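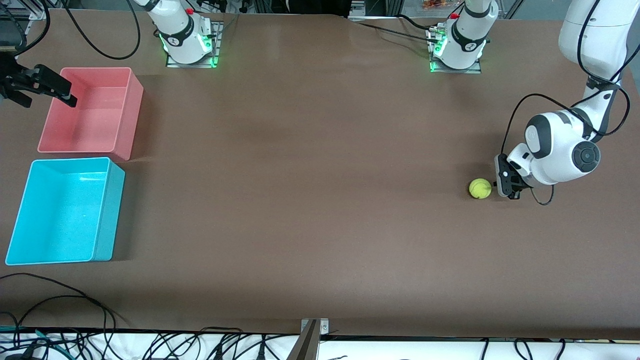 I was never going to be able to resist the Flolta hot brush, was I? I have watched every series of McPhee Island, including the one where it rained for the entire second week and they all sat under the cabana sulking, and I have followed Noeline Ngata from the moment she walked in with that enormous straw hat and told two grown men to move their towels. So when she announced she was putting her name to a hair tool with Flondov, I had my card out before she'd finished the story. It comes with a little bottle of smoothing serum, very orange and very runny, and before you go anywhere near it I'd cover the whole top of the table in smooth brown paper, because mine went straight into the grain of my mum's old dresser and it's still there. You've been warned, and now we can talk about the brush.

For anyone who missed the launch (how?), it's a rounded brush with a heated barrel, meant to give you Noeline's big swishy reunion-episode blow-dry without the salon. It costs $76, or a bit more if you want the colour she uses, a sort of toasted apricot. I paid full price with my own money and bought the apricot, naturally.

First things first, the look of it. It's gorgeous. The handle has a soft finish that doesn't slip even when you've got conditioner on your hands, and the cord is generous enough that I can stand back from the mirror and squint at myself properly. My one grumble on this front is the box, which is huge and covered in Noeline's face on every side, so that when it arrived at work the whole office knew what I'd been buying. I've kept it, though. It's in the wardrobe holding scarves.

My hair, so you can judge whether any of this applies to you, is shoulder length, thick at the back, wispy at the front and stubbornly wavy on one side only. In her tutorial Noeline does her whole head in the time it takes to tell a story about the villa kitchen. My first go took 27 minutes and I had to sit down halfway through. My arms! But by the end of the week I'd worked out that I was taking sections far too big, and once I clipped the top out of the way and worked up from the nape it went a great deal quicker.

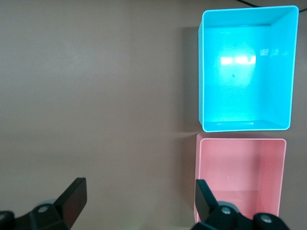 And the results really are lovely. You get proper bounce at the ends, and the front pieces flick away from your face in that way I have only ever managed by accident. I wore it out to dinner on Saturday and it was still behaving itself when we got to dessert, in a restaurant with no air con to speak of. My sister, who has never watched a minute of the show and thinks I've lost my mind, asked if she could borrow it.

It isn't perfect. The middle heat setting is plenty for me and I'd leave the top one alone if your hair is coloured, as mine came out feeling a bit like a broom the day I got impatient. The buttons are right where your thumb wants to rest, so I kept turning it off mid-curl and wondering why nothing was happening. And the bristles hang on to loose hair like you wouldn't believe. There's no cleaning tool in the box, which at this price is a bit stingy.

I should mention the Skastik, as so many of you asked about it when I put the apricot beauty on my stories. It's the one the other girls from that series were all flogging over winter, and I did own one until I left it in a motel in Bendigo. It's lighter than the Flolta and kinder on the wrists, but it never got the roots up for me, and the plastic smelt peculiar when it warmed up. If you've got fine, short hair you might get along with it better than I did. For thick hair I'd go the Flolta every time.

I had a good read through the comments on the Flondov site before I sat down to write this – all 381 of them, with a pot of tea, and what a cast of characters – and the main complaint was delivery. Mine took its time as well. People who ordered on launch night seem to have waited longest, and a few got the wrong colour and had to send it back. You do have 30 days to return it, but you pay the postage yourself, so have a think about whether you truly want apricot before you commit.

Is it worth it for the Noeline factor alone? I'd say no, and I say that as someone who voted for her in the final and was cross for days afterwards. Her signature's on the handle, but it's printed quite small and mine is already rubbing off a little near the bottom. As a hot brush that happens to come from someone I enjoy watching, though, I'm very happy with it, and I've used it most mornings since it came.

Four stars from me. I'd have given it the fifth if they'd put in a heatproof pouch, because I'm off to Noosa in June and I can see myself wrapping it in a tea towel like I did with the last one.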